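Clothing Swap Returns to the Brasura Street Hall With More Rail Space and a Lot More Hangers

Posted 7/13/25

If your closet has been groaning at you since the weather turned, good news is on the way. The summer clothing swap is coming back to the Brasura Street hall later this month, and if the sorting days so far are any sign, there will be plenty to look through, from quiet everyday shirts to some things you could spot from the other end of the parking lot.

The swap works the way it always has. You bring clean clothes you no longer wear, you get a paper ticket for each piece, and you trade your tickets for whatever catches your eye. Tickets left over at the end can be kept for the fall swap or dropped in the jar by the door, where they go to families who have come without anything to trade. No money changes hands for clothes, although there is a bake table, and the lemon bars went very quickly last summer, so please don't leave that until the end if lemon bars matter to you.

Luana Rangel has run the swap for 4 years now, and she would like everybody to know that clothes on hangers find new homes much faster than clothes in heaps. At her first swap nearly everything was laid out on tables, and by lunchtime the tables looked like somebody had emptied a dryer over them from a great height. People dug through one side, gave up, and went for coffee. The next summer she begged a few rails from the old MacDonald dry cleaners when it was closing down, hung up whatever would fit, and watched the hanging pieces go before anything else did.

"You can see a skirt when it's hanging up," Rangel said. "On a table you see a corner of a skirt, and you have to love that corner an awful lot to go digging for the rest of it."

This year she hopes to have every dress, jacket and blouse on a hanger before the doors open, with only baby clothes, socks and scarves left for the tables. That takes a great many hangers, and hangers, as anyone who has ever gone looking for one at seven in the morning will tell you, have a way of wandering off. The swap lost 60 of them last July, most of them out the door with a garment still attached, which Rangel says she doesn't mind a bit as long as people remember to bring a few back when they come again. Thin ones are fine, thick ones are fine, and any color is welcome. 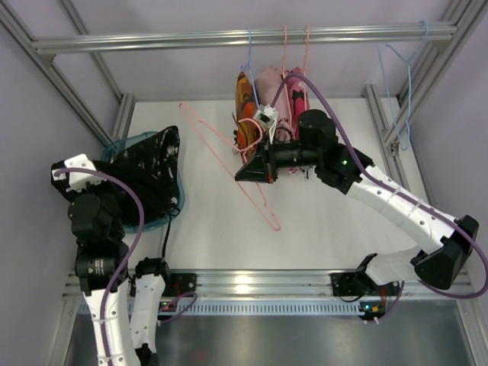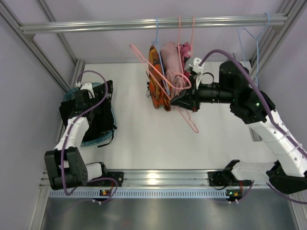
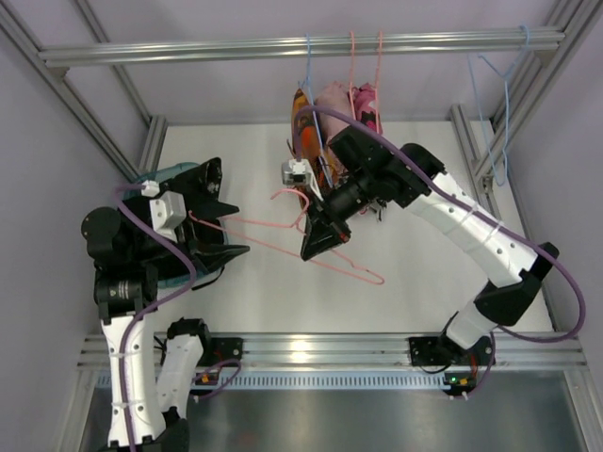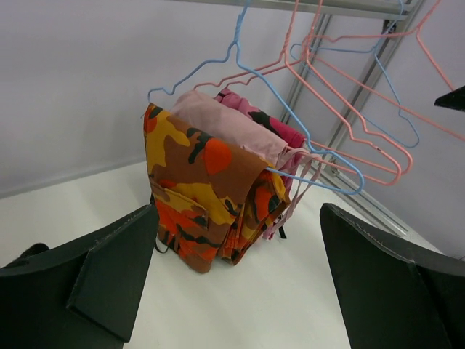

Bright prints and pinks, up on the rail.

Orange seems to be having a moment in town, and so does pink in just about every shade between ballet slipper and raspberry. Camouflage has been turning up too, and Rangel is thinking of giving prints a rail to themselves, partly so that people who love them can go straight there and partly so that people who don't can stroll on by with their eyes resting on the navy blue.

She has also changed how the clothes will be grouped. In past years the rails were arranged strictly by size, and that sounds sensible until you remember that a medium from one store is a large from the next and a child's sweater from a third. This time there will be three broad sections, small, middle and large, with the colors kept together inside each one. It makes a prettier room, and she believes it makes a friendlier one as well, with people wandering a little further than they would have if they had marched up to their own number and stayed there. If you aren't sure where to start, ask anyone wearing a yellow ribbon and they will be glad to walk you over.

Plosach Fabrics is lending two full-length mirrors and a folding screen for trying things on over your clothes or under them, whichever you prefer. The Grerkel bakery is sending rolls for lunch and has promised a second tray if the first one disappears the way it did last time. There will be a mending corner by the kitchen hatch as well, where you can get a button put back on or a hem pinned up while you drink your coffee. Please bring the button if you still have it, although there is a cookie tin full of strays, and a near match can nearly always be found by someone patient enough to tip the whole thing out on a tray.

A few notes for those bringing clothes. Everything should be freshly washed and completely dry, with pockets emptied. (Last year's pockets gave up a library card, a spare house key and a good quantity of dog biscuits, and the house key is still in the office if it sounds like yours.) Straps and ties are best tucked in or knotted loosely so that they don't catch on the next thing along. Small holes are all right if you pin a note beside them. Shoes and belts can come too, with shoes tied together in pairs. Swimsuits and underwear can't be accepted this time unless the store tags are still on.

There is a limit of 20 pieces per household, and Rangel asks that you hold to it kindly, even if you are clearing out the attic and feeling unstoppable. The hall only has so much wall, and last summer one very generous family arrived with a pickup truck. If you do have more than that, leave your name at the office and somebody will call you once the fall date has been settled.

Clothes can be dropped off at the side door on any morning the office is open, right up until the day before the swap. If you can carry them in on hangers, please do, with all the hooks facing the same way if you can manage it. If all you have is a bag, a bag is fine. Somebody will be there with a cup of tea and a spare hanger, and if you feel like staying for an hour to help put things up, you will be welcomed with open arms and very likely handed a pile of blouses.

Children are welcome at the swap, and there will be a dress-up basket for them near the stage, with hats. Parking is easiest behind the hall, and the ramp entrance is on that side as well. The exact date and opening hours will be on the notice board by the front steps as soon as the hall calendar has been confirmed, and the office can read them to you over the phone if getting to the board is a trouble.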